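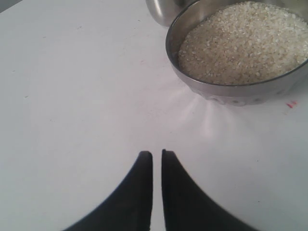 Visiting Trindalside Park: Your Questions

4 min read

When is the park open?
The gates on Pritby Road open at sunrise and close at 9:00 p.m. from April through the end of summer. The rest of the year they close at dusk. Cars left inside after closing have to stay until morning.

Is there a fee?
Walking in is free. Parking is $4 per car, paid at the machine by the entrance. It takes cards and coins but no bills.

How long is the walk to the falls?
The main path is paved and takes most families 12 minutes from the lower parking lot. The creek trail is longer, with roots and two sets of steps, so leave the stroller in the car if you go that way.

Can we swim below the falls?
No. Wading is allowed at the flat stretch past the footbridge, where the water is shallow. There is no lifeguard.

Are dogs allowed?
Yes, on a leash, on all trails and on the lawn. They can't go on the splash pad or the playground.

When does the splash pad run?
10:00 a.m. to 6:00 p.m. in summer. It shuts off during thunderstorms and starts again 30 minutes after the last thunder.

Can I reserve a picnic shelter?
Prandham Shelter and the smaller Bhattacharjee Shelter can both be reserved through the park office. Any shelter without a card posted on it is first come, first served. Sunday afternoons fill up early.

Can we bring a grill?
Charcoal and small propane grills are fine on the gravel pads. Put used coals in the metal bins, never in the trash cans.

Where do I buy food?
The snack window next to the boat rental sells sandwiches, fries and ice cream. It closes an hour before the rentals do.

What boats can I rent?
Kayaks, canoes and pedal boats. Life jackets are included. The last boat goes out at 5:00 p.m., and children under 12 need an adult in the boat with them.

I lost something. Who do I ask?
Do-yoon Yeom handles lost items at the park office. Call extension 901 and leave a message with your number. Items are kept for four weeks.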